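**Ticket 200 — Metwally, Unit 14, bedroom — ants**
Opened 04/07/2018
Status: open, waiting on sealant
Priority: was low, now medium

Guest msg via Zoris, first thing: ants in bedroom, "a line of them" near the bedside table. None in kitchen. None in bathroom. Which is odd, normally it's kitchen first.

Checked history. Same unit had ants last August, closed as "sprayed, ok". No note on where they got in. Please write down where they get in!!

**What's been tried**

1. Surface spray along skirting, window wall. Gone overnight, back by lunch. Waste of time.
2. Pulled bedside table out. Trail runs behind it along the skirting then drops under the carpet edge. Couldn't see past that.
3. Stripped bed, shook doona out on the balcony. Nothing in it. Pillows fine. Remade.
4. Sofa cushions off, vacuumed down the back with the crevice tool. Crumbs, a fair few. No ants on them though. Put back.
5. Gel bait (the Flasico one, small tube) behind the bedside table, two dabs. They went for it within 30 min. Good sign. Do NOT spray near the bait — it just kills the ones that are meant to carry it home.

**Where we're up to**

Food source is the rubbish. Has to be. Chip packets and lolly wrappers with sugar still in the corners, soft drink bottles with a bit left in the bottom. People eat on the sofa and it all ends up on the floor. Bedroom never had a bin until this year and the one we put in is only little, so the stuff misses it or sits there the whole stay.

Also the liners. We've been buying the Flustby 56 litre ones for the whole building becuase they're cheap. Miles too big for a bedroom bin. You get a great wad of plastic bunched round the rim, bag slides down inside, drips go into the bin itself, and next person wipes the bag and not the bin. Washed this one with hot water and detergent, dried it, smaller bag on order.

So for now, every turnover in 14, bedroom gets done before the kitchen:

- all rubbish off the carpet, paper wrappers too, not just the big bits
- bottles emptied in the sink first, lids back on, then recycling
- bag tied and OUT of the unit, not left at the door
- look under the sofa edge where the cover hangs down, stuff hides there
- vacuum last, slow, esp. along the skirting between bedside table and sofa

Bedroom side of it:

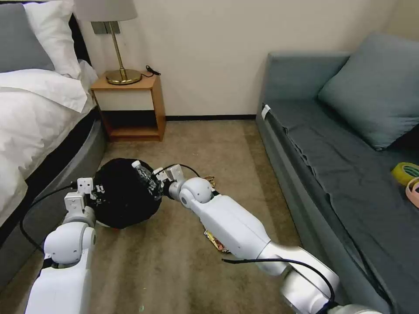

Wrappers on the carpet, bedside table and lamp behind:
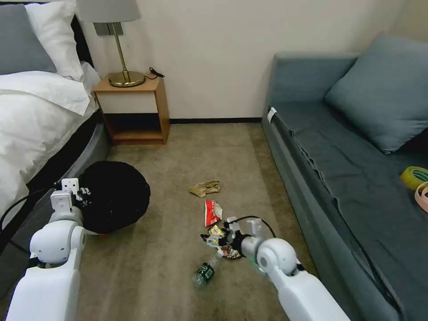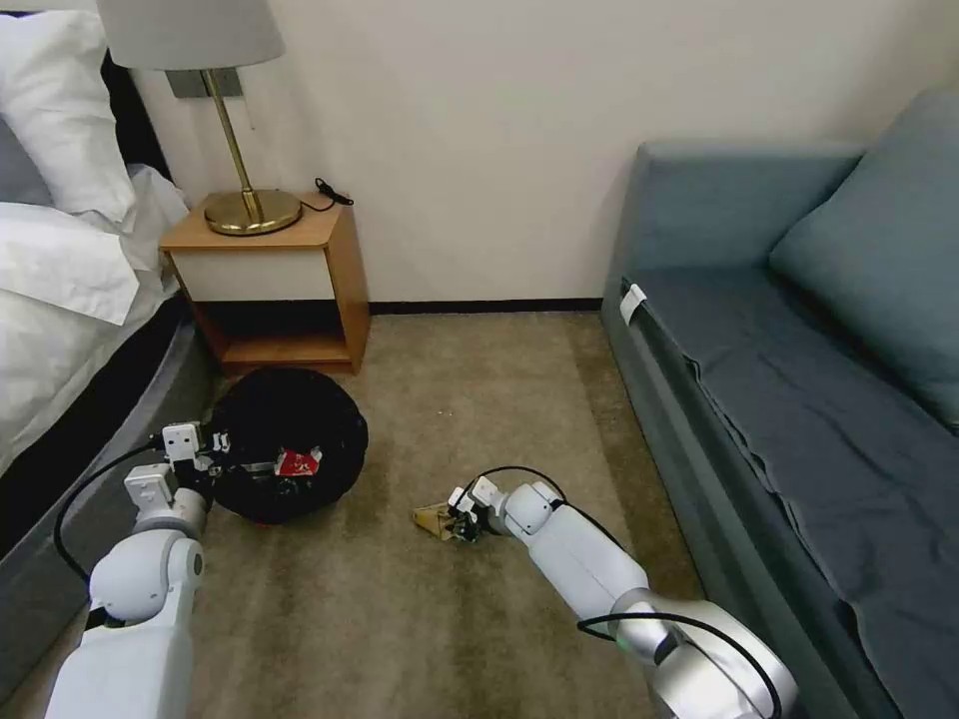 Update, arvo: went back with a torch. Found the gap. Carpet edge lifts a bit behind the bedside table and there's a crack under the skirting, maybe wide enough for a credit card. Trail goes straight in. Fairly sure it comes up from the garden bed outside, mulch is piled right against the wall there. Have asked grounds to pull it back.

Not sealing it yet. Bait has to work first, supplier says up to two weeks. If we seal now they'll just pop up somewhere else and we start again.

Update 2: guest fine with it, didn't want to move units. Offered late checkout, she took it. Asked her to put food rubbish in the kitchen bin, said no worries.

**To do**

- [x] bait down
- [x] bin washed
- [ ] small liners, chase order. Supplier sent the 56s AGAIN, going back
- [ ] lidded bin for bedroom? pedal one if we can get it
- [ ] mulch back from wall
- [ ] sealant behind skirting, colour to match, check the shed before buying any
- [ ] look at the unit next door, same wall, might have the same crack

If ants show up at the sofa end, reopen as its own ticket — could be a second entry and I don't want it lost in here. Leave bedside table pulled out a hand's width til bait's done. Mind the lamp cord when you shift it, it catches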